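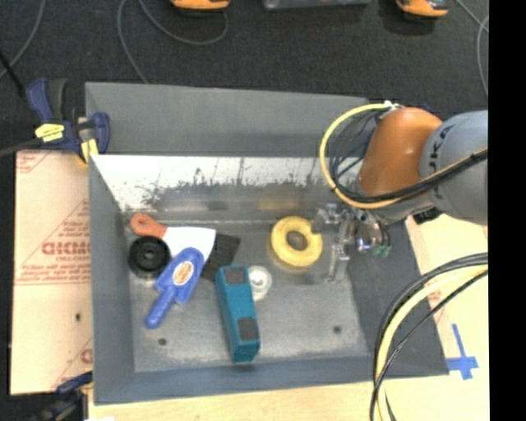
Wiesława Dudek

4. What the bin task does and does not show

Figure 4. The arm reaching into the metal bin used in the sorting trials. A putty scraper with an orange-red handle lies at the left, partly under a blue plastic tool handle.

4.1 The task as the shop sees it

Emptying a bin of odds and ends is a chore that any repair shop hands to its newest employee. At Prenau, where the trials were run, it comes up at the end of every shift. Someone tips out what has collected, hangs up the tools, puts the usable parts back on the shelf and throws out the rest. Wanda Wieczorek, who ran the shop floor during our trials, told us she would expect a new hire to need no instruction beyond where the shelves are.

We chose the task because it had already been claimed as solved. The Nonis report calls mixed-bin picking "ready for everyday use," and gives as its evidence a count of objects lifted clear of the floor of a bin. We think lifting is the wrong thing to count. A scraper that has been lifted still has to be put somewhere, the right way round, without knocking over what was put there before it.

4.2 Results

Between April and the end of the study the arm made 3,422 pick attempts. Under the Nonis rule, 846 of these failed, so close to a quarter. That rate would not be alarming in itself, as the arm can simply try again. Our objection is to what the remaining attempts are allowed to hide. An attempt passed if the object left the bin floor and stayed in the grip until the arm had cleared the wall. Objects let go at the wrong shelf passed. So did objects dragged up the side wall, and tools set down blade first.

The kind of mix in Figure 4 gave the most trouble. A flat blade under a handle offers two poor choices: pull the scraper and the upper piece goes with it, or take the upper piece first by whatever part happens to face the gripper. A person slides a fingernail under the edge and does not think about it. Rings were easier in one respect, as the finger can go down through the opening, but the system often took the outside edge and pushed the ring along the metal until it met a wall. Flat discs were worse than either. Demyd Dmytriv, who kept the trial log, began marking such cases "chase" in April, and the word appears on most pages afterward.

We also ran full clears, in which the bin had to be emptied and every object shelved with no one stepping in. Of 100 full clears, 11 were finished. We know of no published account of this task that gives the equivalent figure, and we would ask that future ones do.

4.3 Work left out of the count

A second problem is the labor that never reaches the results table. The bin in our setup is held by clamps, because an unheld bin shifts when the gripper presses on the wall. Shop bins are not clamped. They get kicked, stacked and moved to make room for lunch. Each time ours was moved, the camera had to be checked against the bin position before the next run. Grażyna Zawadzka did most of these checks, and her hours were charged to setup under the rule we had borrowed. Counted as part of the chore, they came to more than it would have taken her to empty the bin by hand.

Ko and the Erkgate group have both argued that such costs fall away once a system has been installed for long enough. That may be so. Neither has shown it, and our own log has no sign of it: checks late in the study took as long as early ones.

4.4 Limits

We used one arm, one gripper and one shop. A suction tool might well do better on discs and smooth blocks, and worse on anything with bristles. We did not test speed, and the full clears were not timed. Coralie Tomoana has pointed out that our shelving rule is stricter than the one many shops apply to their own staff. We accept this, and rescored the full clears with a looser rule, under which an object could lie anywhere on the correct shelf. The order of difficulty among the objects did not change.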